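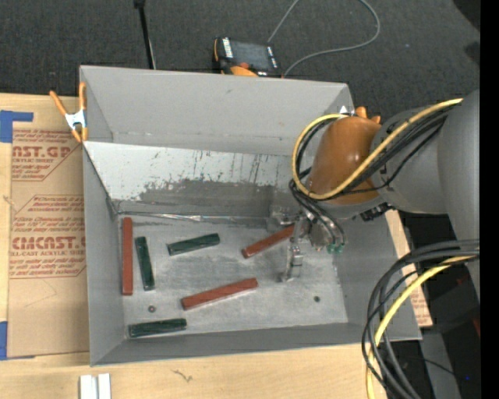 A reader in the Palacios workshop group wrote in to ask whether blocks can go back into a metal bin the same day they are painted, and whether it matters if the bin is scratched up inside. They can't go in the same day, and scratches matter less than grit. The steps I use for both are below.

## What you need

- Rectangular blocks, sorted by color
- A metal bin with an open top
- 220 grit sandpaper
- A stiff brush and a damp rag
- Dish soap
- Paste wax (I use Skolla, but any plain furniture wax works)

## Clean the bin first

1. Take everything out and tip the bin over a trash can. Tap the bottom a few times.
2. Brush along the seams. Dust and old paint chips collect where a sloped panel meets the floor, and a rag will only push them in deeper.
3. Wash the inside with warm water and a little dish soap. Rinse and wipe it down.
4. Run a gloved hand over the floor of the bin. Pale scratches are fine. If you feel a burr, sand it flat.
5. Let the bin dry for 9 hours or overnight. If the floor has screw holes, stand it on its side so the water can run out.

Cloudy patches on old metal usually stay cloudy. I gave up trying to polish them out.

## Prepare the blocks

Wipe each block and look at the edges. The corners wear first, especially on the long narrow ones. Sand any rough spots lightly, going with the length of the block, and touch up the color with a small brush. Two thin coats hold up better than one thick coat.

Leave painted blocks on a rack for 50 hours before they touch metal or each other — longer if the weather is damp. Green paint from the Joltbridge line stayed tacky for me until the third day, so press a thumbnail into one end before you trust it.

When the paint is hard, rub on a little wax and buff it off. Wax keeps the reddish-brown from leaving marks on the green.

## Load the bin

Set the bin on a flat table. If the top is soft wood, put a piece of felt under the bin so it doesn't dent the surface.

Lay the blocks in by hand. Dropping them chips the ends. For everyday use a loose single layer is easiest, since you can see both colors and pick up any block without digging. For storage, put the long ones along the walls and fill the middle with the short ones, with a sheet of paper between layers.

Check the seams again in July or whenever you do your summer cleaning. Mine get brushed out every other Tuesday.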